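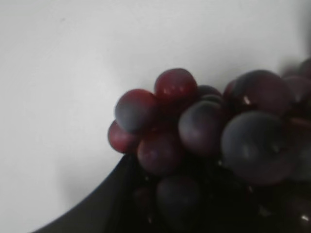

Stakcombe Robot Learning Group, Teaching Lab Handouts

Session 4: Teaching by Hand, Grapes and Bowl
Lab lead: Senthil Thevar. Remote station: Vignesh Shenoy.

Fruit week at last! Grapes are my favorite thing to teach with. They roll, they squash, they hang together in a bunch, and they hide each other. In the wrist view with the dark bowl, look at how the lower grapes sink into shadow while the big ones on the right take over. Your arm has to learn from views like that, so get used to reading them before you drive.

Two ways to show the task

By hand: hold the arm above the wrist joint and walk it through the move. You feel the weight and the contact directly, and most people get a decent grasp within a few tries. Keep your fingers out of the wrist view, please.

By remote: sit at the Ruawai station and drive with the hand controller. You lose touch and gain a clean recording. Go slower than you think you should near the rim. A dark bowl on a white surface gives you a lovely clear edge on the outside, but depth inside the bowl is hard to judge.

What to record

Each pair records 12 demonstrations, half by hand and half by remote. Start from a different arm pose each time, and turn the bowl between runs. If you fumble a grasp and recover, keep it! Recoveries are gold. Last term's set had 409 usable runs, and the policy trained on it got much better at second attempts once we put the fumbles back in.

Close the gripper gently. Grip force is capped at 35 percent in the lab settings; leave it there.

Before next session

Watch your own runs back at half speed and note the moment you decided where to grasp. Which grape were you looking at? Bring that note, we'll use it when we get to attention maps.

Questions about logins go to Vignesh. Spare grapes are in the lab fridge, bottom shelf.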